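Search this site Search Menu

Lillow School of Building Studies
Daylight and Artificial Light in Small Rooms
Handout for Unit 4: Reflected Light and Ceiling Finishes
Reading time: 6 minutes

Students should read this handout before the January seminar and bring a copy of their room survey.

1. Purpose of the unit

The first three units dealt with light arriving directly from a window or a lamp. Unit 4 deals with light that reaches the working surface after striking the ceiling or a wall. In a deep room with one window, a desk at the back may depend heavily on this second kind of light. The choice of finish overhead therefore belongs to the lighting scheme and should be settled with it.

2. Terms used

Reflectance is the share of arriving light that a surface returns. A fresh white ceiling returns most of it; a dark timber ceiling returns very little.

A matt finish scatters light in many directions. A gloss finish returns much of it in one direction and may show the lamp as a bright patch.

Illuminance is the amount of light falling on a surface, measured in lux. Students will recall that 300 lux is the working value adopted for desks throughout this course.

3. Shadows on ceilings

Any fitting or piece of furniture standing between a low light source and the ceiling will cast a shadow upwards. A small source gives a shadow with a firm edge. A large source, such as a window, gives a soft one. Where several sources are present the shadows overlap, and their depth varies from place to place. Surveyors should record these areas on the ceiling plan with light pencil shading and mark the position of each source.

4. Case study: the reading room at Dernstead

The reading room was surveyed by Josiane Perrin and Rizwan Biswas before redecoration. The desk furthest from the window received 137 lux at noon under an overcast sky, with the lamps off. The survey report recommended a matt white ceiling and the removal of a deep curtain rail. Sewwandi Sultana's commentary on the report, held in the course library, questions whether the curtain rail had much effect. Students should form their own view.
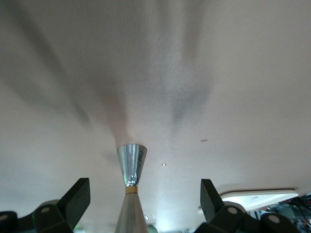
5. Preparation for the seminar

Each student should prepare a ceiling plan of one room at a scale of 1:50, showing windows, lamps and finishes. Readings should be taken at desk height with the lamps off, and again with them on. The sky condition must be noted beside each daylight reading. Meters may be borrowed from Hamisi Koech in the Skalbridge building and must be returned the same day.

Contact the unit office | © Lillow School of Building Studies | Back to top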